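About Grangate

Grangate helps school and college science departments, and the odd small laboratory, to plan and pay for robots. We began at a kitchen table in Gultemance with one borrowed spreadsheet and rather a lot of tea, and we have now worked through 84 equipment plans, from a single arm on a bench to a whole teaching room.

We don't sell machines ourselves, so we are quite happy to tell you to wait a year, or to buy the smaller one! What we do is sit down with you (for as long as it takes, and we do like a chat) and go through what you want the thing to do, where it will stand, who will look after it and what it will cost over 7 years, spare fingers and all.

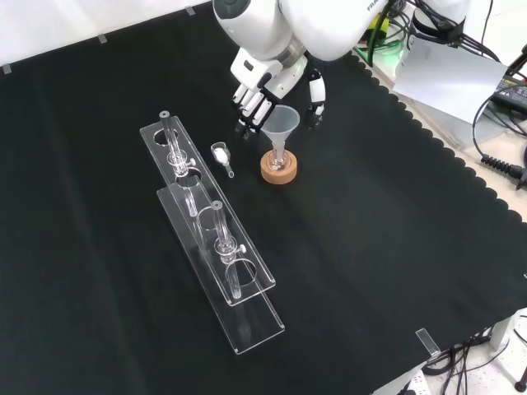 Robotic hand over a glass tube and funnel, with stopcock tubes in clear stands.

People nearly always budget for the arm and forget the rest: the stands, the glassware, the sockets, the training days. Our planning sheet, which we call Arnel, has a line for each of these, and we ask every customer to keep 20 per cent back for surprises. A first visit and a written plan cost £600, and we take that off the bill if you go on to our longer Çınar support plan.

Most budgets seem to be settled in spring, so October is a lovely time to get in touch. The kettle is on from 9 am.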